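Soft top won't latch on the passenger side

Gemham Convertible Owners > Roofs, Seals and Trim

RoelM
Mon 21 September
Roof on my Gemham has started stopping short on the passenger side. The motor runs, the driver's side pulls down and locks, and the other side sits 6 mm proud of the header rail. I can push it down by hand from outside while my wife holds the switch, but that's no way to carry on. The car has done 90 thousand miles and it's the original hood as far as I know. Fluid level is fine.

madhu_nigam
Mine did that after the hood had been left folded all summer. The fabric shrinks. Put it up as far as it will go on a warm day, leave it in the sun for an afternoon, then try again.

RoelM
Tried that on Saturday. No change.

Loc H
I don't think it's the fabric. If it was, both sides would be tight. Look at the latch cable on the bad side -- it stretches, and there's an adjuster behind the trim with 18 turns on it from new. Most need three or four turns and then they're good for years.

madhu_nigam
Fabric doesn't always shrink evenly. Mine was one side only and the cable was fine.

Loc H
Fair enough, but the cable costs nothing to check.

Erraji_M
Agree with Loc. Check the seal as well. The Uvovent ones are thicker than the originals and the roof will fight them until they settle. Has yours been changed?

RoelM
It has, last December, by the previous owner. No idea what make. I'll pull the trim at the weekend. Are the clips reusable?

Erraji_M
Some 21 clips in all and you'll break a few. Buy spares first. I keep mine indoors now after losing a bag of them in the garage. 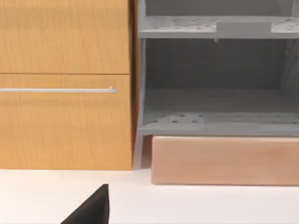
Nhung
Re: Soft top won't latch on the passenger side
Don't force it by hand any more, please. I bent the frame arm on mine doing that and a used one from Jitent cost more than the cable and seal together.

RoelM
Noted. Four turns on the adjuster and it now shuts with the seal pulled off. With the seal back on it still catches at the corner, so I've ordered a standard one.

madhu_nigam
So a bit of both. I'd still treat the fabric while you're at it.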